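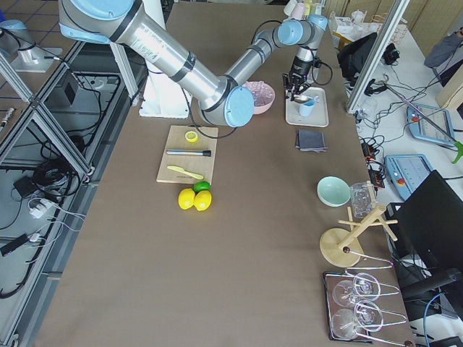 Ogbonna used to grumble that a kitchen teaches you more about heat than any classroom, and I have come to agree, though it took me a good many burnt suppers to get there!

Chapter 3
Warm Things, Cool Things

Heat moves from warmer places to cooler ones, and it keeps moving (slowly or quickly) until the two are alike. Cooks in Irkthorpe knew this long before they had thermometers, and set their soup pots in the stream on a Sunday to cool them for supper. To warm 1000 grams of water by one degree takes a certain amount of heat, and to warm 2000 grams takes twice as much.
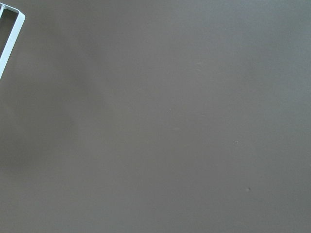
Figure 3. A plain, smooth surface, gray-brown in tone.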